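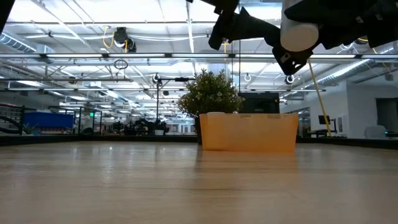
Boglárka Lakatos wrote in to say that the last edition of this guide told her to oil the top before sanding it, and that she did. We have moved the steps around. Our apologies to Boglárka and her dining room.

Print this page | E-mail this page

Section 3: Oiling your Barroso timber tabletop

You will need the tin of Barroso oil, the grey pad, a pile of cotton rags you don't love, and an afternoon when no one wants to eat at the table.

1. Clear the top completely. Working your way around the fruit bowl leaves a patch the exact shape of the fruit bowl.

2. Wipe down with a damp cloth and leave to dry overnight. A hair dryer is not overnight.

3. Sand lightly along the grain with the grey pad. If you are going across the grain you will know shortly, and so will your guests for years.

4. Vacuum up the dust, then wipe again with a dry rag. Colour will look patchy at this stage. Resist the urge to ring us.

5. Stir the oil (don't shake it) and pour out a puddle the size of a biscuit. Spread it thinly with a rag, one strip of the top at a time.

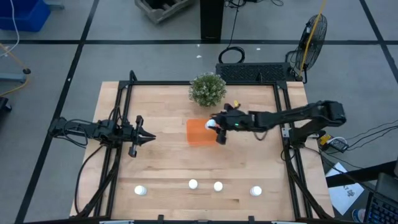

Fig. 7. Butcher-block tabletop, small white bottles.

6. Wait 19 minutes, then buff off everything that hasn't soaked in. Oil left sitting on the surface goes tacky and collects cat hair, whether or not you own a cat.

7. Repeat steps 5 and 6 the next day. Three thin coats beat one thick one.

CAUTION: Oily rags can heat up and catch fire on their own. Lay them flat outside to dry, or soak them in a bucket of water before they go in the bin. We are not being funny about this one.

NOTE: Keep hot pans off the top for seven days after the last coat. After that, use a trivet anyway.

NOTE: One tin covers a 135 cm top with a bit left over for the inevitable red wine ring. For rings, sand the spot, oil it, then oil the whole top so the spot doesn't show. Putting a placemat over it is also a recognised method.

For scratches you can catch a fingernail in, go to Section 4, Filling and Regret.

Print this page | E-mail this page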